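Ticket 3518: dishwasher descaler leaving haze on glasses
Opened by: Gheorghița Pop
Status: open, waiting on supplier
3 min read

Reported: every glass from the Cullby dishwasher in the second-floor kitchen comes out cloudy. Grodley says their descaler clears this in one cycle. It has had four.

Entry 1
Ran the descaler on the hottest program, empty machine, full bottle, exactly as the label says. Glasses still cloudy. Grodley support suggested "a second treatment." They do sell the bottles, so I took that with some salt.

Entry 2
Second treatment, same result. Wiped one glass with white vinegar and the haze came off. So it's mineral film and the glass isn't etched, whatever the support script claims.

Entry 3
Checked the water hardness setting. Test strip reads 227 ppm. The machine was set for soft water, and the installer's sheet from Sârbu says it was "adjusted on site." I doubt anyone touched it. Changed the setting to 9 and refilled the salt.

Entry 4
Two more descaler cycles because Grodley wouldn't move the complaint forward without them. Slight improvement. They're calling that a success for the product. I changed the softener setting between tests, so I don't see how they can tell.

Entry 5
Asked for a refund on the bottles and a copy of whatever test backs up the one-cycle claim. Got a coupon.

Next: run it until September with salt only, no descaler, then compare glasses. Ticket stays open until then. Please don't close it automatically again.

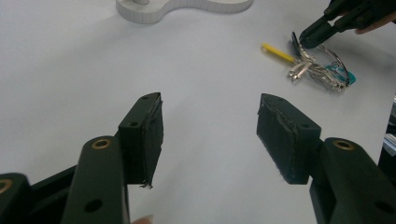 Gripper fingers over a white tabletop.

Contact Plultgate Help Desk | © 2023 Plultgate | Back to top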